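4. Remote Handling of Escalated Customer Complaints

4.1 Setting and data

The study covers the social media support operation of Farura, a mid-sized retailer of home appliances that sells mostly online. Until June the company answered public complaints from a single office, where agents sat with the order desk and could settle most matters by walking over to it. The work was then moved to remote staff. Agents now log in from home, take cases from a shared queue run on the Waveck ticketing platform, and reach the order desk only through written requests.

We obtained the full record of 172 escalated cases from the period after the move. A case counts as escalated if the customer had first written to an ordinary support address, had received at least one reply, and had then posted publicly on an account held by the company or by one of its senior managers. Posts that only expressed an opinion on the firm, its prices or its advertising were removed before the record was passed to us. Of the 172 cases, 129 were closed by the agent who first opened them. The remaining 43 changed hands at least once.

Each case file holds the public thread, any private messages that followed, the internal notes, and the time stamps of every change in status. Names and order numbers were masked by the company. Two coders read every file without knowledge of the other's marks. Disagreements were settled by discussion, and the coding guide was amended after the first round to separate refunds offered from refunds paid, a distinction the early version had missed.

4.2 Division of labor

Eight agents worked the queue during the period. Four of them had held the same job in the office, and four were hired directly into the remote role. All eight used the same written guide, the same reply templates and the same limits on what could be offered without approval. The two groups did not differ in weekly hours. They did differ in what they knew about the rest of the company, and this turned out to matter more for handovers than for the tone or length of replies.

Former office agents often wrote to a named person at the order desk. New agents used the general request form, as the guide instructs. The form places a request at the end of a list that the order desk reads twice a day, so a question sent after the second reading waits until the next morning. In the case files this shows up as long gaps with no entry, followed by a short burst of activity. Several customers posted again during such gaps, and under the platform's rules a second post reopens the case and returns it to the top of the shared queue. It may then be picked up by a different agent. Most of the changes of hands that we traced began in this way.

Gilang Sopacua, who supervised the queue and was interviewed twice for the study, described the direct messages as "a habit we never wrote down." The company had considered banning them on the ground that they put some customers ahead of others. It had not done so by the time our data end.

4.3 Replies from senior accounts

A smaller set of complaints was addressed to the chief executive by name. Agents do not post from that account. They draft a text, attach the order history, and pass both to an assistant, who may post the text, change it or ask for a reply from the main company account instead. The drafts are kept in the case file, which allows a comparison between what was proposed and what appeared.

Changes were mostly cuts. Apologies were shortened, and promises of a date were taken out wherever the date depended on a carrier. Where a draft named the product at fault, the name usually stayed. Agents told us that they came to write with these cuts in mind, and the later drafts are in fact shorter than the early ones. We cannot separate this effect from ordinary learning on the job, as all eight agents began drafting for the senior account at the same time.

The public nature of the thread also shaped the order in which steps were taken. In private support, an agent normally checks the order before answering. In public threads, a first reply was commonly posted before any check, with a request to continue by private message - a practice the guide allows but does not require.

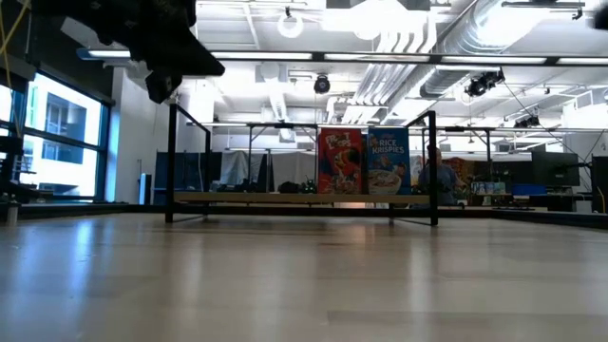 Figure 4. Fixed-camera view of a black metal frame on a pale wooden surface, with a robot gripper at upper left.

A first reply sent without a check stops the response clock on the Waveck platform, and the clock is the measure on which agents are assessed each month. The time to a first reply is therefore a poor guide to how quickly a complaint is dealt with. We use the time from the public post to the last status change instead, and treat reopened cases as one case with the original start.

4.4 Limits of the record

Three points should be kept in mind when reading the results in Section 5. First, the record contains no cases from the office period. Farura changed ticketing systems at the time of the move, and the older files, which were held in a Munshi database, had been reduced to monthly totals. Comparisons with office work therefore rest on the interviews. Second, telephone calls between agents and customers appear only as a note that a call took place. A case with a call may look shorter in writing than it was in practice. Third, the company's own definition of escalation was used throughout. A broader definition would bring in complaints made on review sites, which Farura passes to an outside contractor, Cirow, and for which we had no access to the files.

The coding guide and the masked case summaries were fixed on November 13, 2024, and no changes were made to either after that point. Summaries in which a customer could be identified from the wording of a public post were rewritten by the second coder and checked by the first.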